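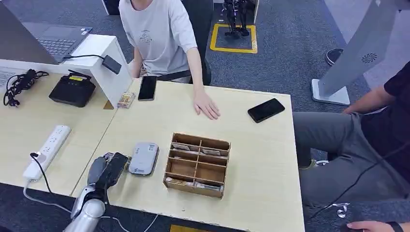
January
By Teltavside Kitchen Money
4 min read

I promised to write down how we went back to paying with cash for the daily things, so I will try to do it in a few posts. English is my third language, please be patient with my articles.

First the situation. When we lived in Padadholm, I paid for everything by phone. Coffee, bread, bus, a gift for a neighbor. At the end of the month the money was gone and I could not say where it went.

I want to be fair. The Waaka app did show me a very nice circle with colors. The circle said I spent too much on food. I looked at the circle, I agreed with the circle, and I went to buy more food.

After we moved to Teltavside I made a simple rule. Rent, electricity, insurance and the phone bill stay in the bank and are paid automatically. Everything else comes out of the bank once a month as paper.

The amount is 808. People always ask why it is such a strange number. I added up what we spent in the last autumn, took away the things I was ashamed of, and this is what stayed. I did not want to round it, so the eight goes in coins for the bakery.

The money is divided into six parts: groceries, transport, medicine, clothes and shoes, going out, and "other." The last one is the most dangerous. In the first month "other" was empty before anything else, and I still do not know what we bought.

Groceries are special, so I divide them again by week. Each week gets the same. If a month has some extra days at the end, we eat from the freezer and we are a little bit creative with lentils.

Ask the bank for small notes. I made the mistake of coming home with large ones, and then you can't divide anything, you only look at it. Now I go to the Nistisero branch in the morning and ask for most of it in 20s. The line is short before ten. 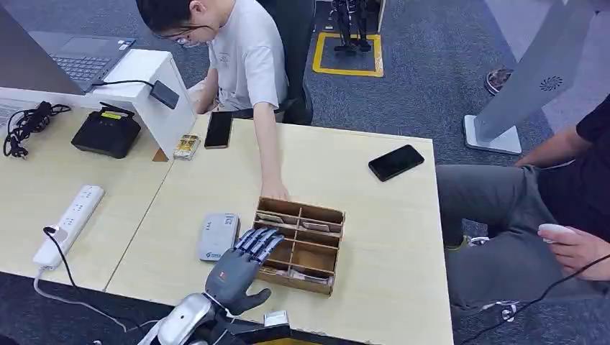

A part that needs more explaining is the borrowing. Of course you will borrow from one part to another, and this is fine. But I write it on a slip of paper and leave the slip in place of the money: "from clothes, for the dentist." Otherwise clothes will never see it again.

At the end of the month I read all the slips before I throw them away. Almost 20 slips in the first month! Last month there were four. I would like to say this is discipline, but I think we also had a quiet month.

Things that did not work for us:

Carrying all the groceries money in one wallet. I felt rich at the beginning of the week and behaved like that.

Keeping receipts. I kept them for a month, they turned gray and I could not read them. Now I write only the total, by hand, in the evening.

A separate part for birthdays. We know so few people here that the money just sat there. It went into "going out," and birthdays come from there too.

What to do with the money which is left over? We had long discussions about this at home. My idea was to put it back in the bank. The other idea was to spend it on something nice. Now half goes back and half is for cake – or, in winter, for the sauna by the harbor.

Online shopping is the weak place in this system, I admit it. If I order shoes, I pay by card and then I must take the same amount out of "clothes" and put it aside for the bank. If I do not do it the same evening, I forget. So the rule is the same evening, before dinner if possible.

Also the buses in Teltavside do not take cash any more. I charge the travel card at the kiosk near the station, where they still accept notes, and this is the whole transport part finished in one visit.

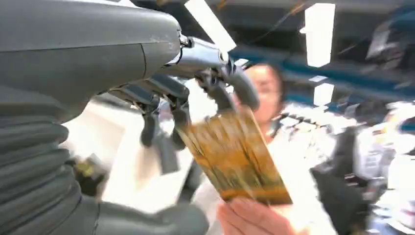

One reader wrote to me that for her it was the opposite. With cash she spends faster, because a note that is already broken feels like it is already spent, and with the card she thinks about each payment. She asked if she should force herself to change.

I answered no, I would not. If the card makes you think, keep the card. For me the phone made everything too quiet, and I needed to see the pile getting lower.

Another question was about safety. I do not keep more than one month at home, and by the third week it is really not much to steal. Check also what your home insurance says about cash, ours has a limit and I had to read it twice to understand.

If you want to try, begin only with groceries and only for one month. Leave the other things as they are. It took me six months to find parts that fit our life, and I will probably change them again when we need winter tires.

Next time I will write about the freezer and the lentils, there were many requests.

Contact: write to Teltavside Kitchen Money through the message form | © Teltavside Kitchen Money | Back to top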